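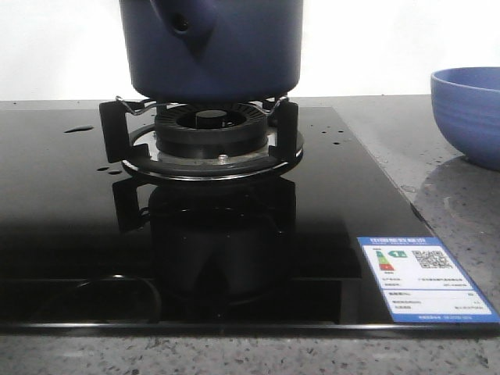

When you draw up a budget for a kitchen robot, you start with the arm, and I have come to think that this one habit causes most of the grief that follows. I did it myself. I wrote the arm at the top of a clean page, put its price beside it in my best handwriting, and then treated everything else as the small change one finds down the back of the sofa. But look at a hob for a minute, an ordinary gas one with a black glass top, a pot just clear of the burner and drops of water sitting here and there on the glass, and ask yourself how much of what matters there is covered by the line that says "arm". The glass shines like a mirror, which a camera may or may not forgive. The pot has to come down on its supports and stay level. The water has to be wiped up by somebody, and that somebody's hours belong on the page too.

I should say where I'm coming from. I look after the equipment money for a small workshop in Escombe, where we try out robots on household jobs: moving pots, carrying cups, putting things down where they're supposed to go. We are not rich. We have a decent room, a kettle that has outlived two refurbishments, and a yearly allowance which looks generous in the spring and has always shrunk by the time the leaves come off the trees. So when I hold forth about planning, please picture a person with a spreadsheet and a mug of tea, and no great authority beyond having got it wrong a few times.

The first time I got it wrong was with the Curkix. It is a good arm and I'm fond of it. We had set aside the full price, and I had even remembered the delivery, and I was very pleased with myself. Then came the bench. Our old one was fine for people, who lean on things gently and apologise when they wobble, but it swayed under the arm, and a new one with proper feet cost us £701. I had put down nothing at all for a bench. Who budgets for a table? Well, I do now, and I'd urge you to do it as well, along with whatever you'll need for getting the old one down the stairs.

After the bench came the gas. If your robot is going to work over a real burner (and I do think it should, eventually, if you mean it to be of any use to people who cook on gas), then you want it fitted by someone qualified, with a shut-off that a person can reach without stretching past a moving arm. You want ventilation. You may want a word with whoever insures the building, and that word may cost money too. I used to feel these were dull items, the kind of thing that gets in the way of the real purchase. These days I think of them as the purchase, with the arm as one rather handsome part of it.

People do push back on this, and kindly. The usual argument is that you should buy the best arm you can while the money is there, and the rest will get found somehow. I understand it. Grants come in lumps, and a lump that isn't spent by July has a way of wandering off to another department. There is also some truth in the idea that a room with a robot in it attracts help that an empty one doesn't. But "found somehow" has meant, in my experience, found out of somebody's weekends, and I've grown less willing to plan on that as the years go by.

Then there's the water, which deserves a budget line all to itself.
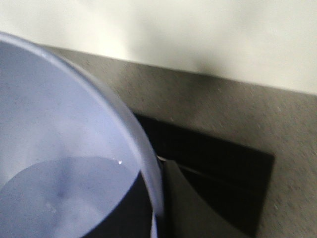 I mean this quite seriously. A cup with a little water in the bottom is a completely different job from an empty one, and if all your planning has been done with empty cups then your planning is for a robot that lives in a showroom. Liquid slops about when you turn. It throws back a bright point of light just where you'd like a clean edge, and see-through plastic is hard enough to make out on its own. So you'll need covers for the cables, and a tray under things, and a heap of cloths, and spare cups, and more time than you thought. We spent £2,455 in one year on what our accounts call sundries. When I went through the receipts, a good part of it was things to do with getting wet or keeping dry. That was more than the gripper cost us! I wasn't cross about it, exactly, but I did wish I'd written it down beforehand, when I could have asked for it.

The crockery itself wants a mention. Buy it cheap and buy plenty, but do buy a mixture. We once ordered more than 200 identical beakers from Dewan, our supplier, at a price I boasted about for weeks, and ended up with a very good understanding of one beaker. A household has the blue plastic cup, the bowl with ridges round the outside, the pot whose fittings are in an awkward spot, and the mug from a seaside holiday that nobody will throw away. Half an hour in a charity shop would have served us better than my bulk discount did, and would have been a nicer afternoon.

Software I'll deal with briefly, as I understand it least. We use Flullum for planning the movements, and the licence is charged by the year. Please put in all the years. I put in one. The colleague who spotted this was very gracious, and we have agreed not to bring it up at meals.

So what would I do if I were starting from a clean page again? I would write the arm at the bottom. I'd begin with the job, say lifting a pot off a hob or carrying a cup without spilling it, and I'd spend a morning doing that job by hand in the actual room, noting down every single thing I touched, mopped, moved out of the way or went to fetch. Then I'd price the list. Then I'd add eight weeks for setting up and resist anyone who tried to make it four. Whatever was left over would be for the arm, and if that meant a plainer arm, I'd take the plainer arm and be glad of it, because a modest machine on a steady bench gets used every day, and I've seen a splendid one sit under a dust sheet for want of a few hundred pounds' worth of plumbing.

I'm told the next round of bids will have a form with a box marked "other costs", about the width of my thumb. I shall be attaching a separate sheet.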